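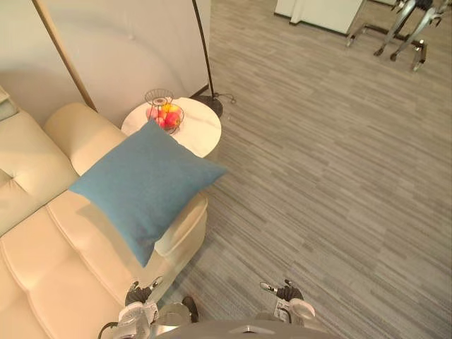
March, afternoon. Lounge corner, Tencombe room set

Went over the corner with Kirstin before the upholstery check. Sofa is the cream one from Zilleretti, leather, button in the back cushion. Wiped the seat channels with the Vallix cleaner, 2 capfuls to the small bucket, and went along the stitching with the soft brush. The armrest picks up marks faster than the seat — do it last, with a clean cloth.

Blue cushion is on the armrest, set at a diagonal. Kirstin would like it down on the seat. Morag Shearer to decide.

Side table: round, white marbled top. Gunn's sheet gives the height as 310 below the armrest seam to the foot, which can't be right, so I have asked them for the drawing again. Fruit basket stays on it. The wire is thin, so lift it by the handle and put it down flat, or it scratches the top.

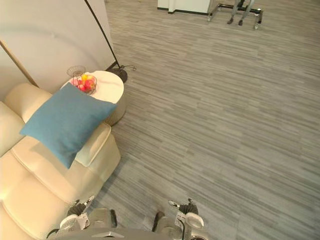 Still to do

Carpet by the lamp base. Went over it twice with the hand brush and want another go with the nozzle.

Felt pads for the side table. There is a bag of 32 in the second drawer, brown ones.

Ask Morag whether the fruit gets changed for the green apples or stays red and yellow.

Cleaner is low. Kirstin Strachan has the order number — 2 bottles this time.

Left the room at ten to five, window on the latch.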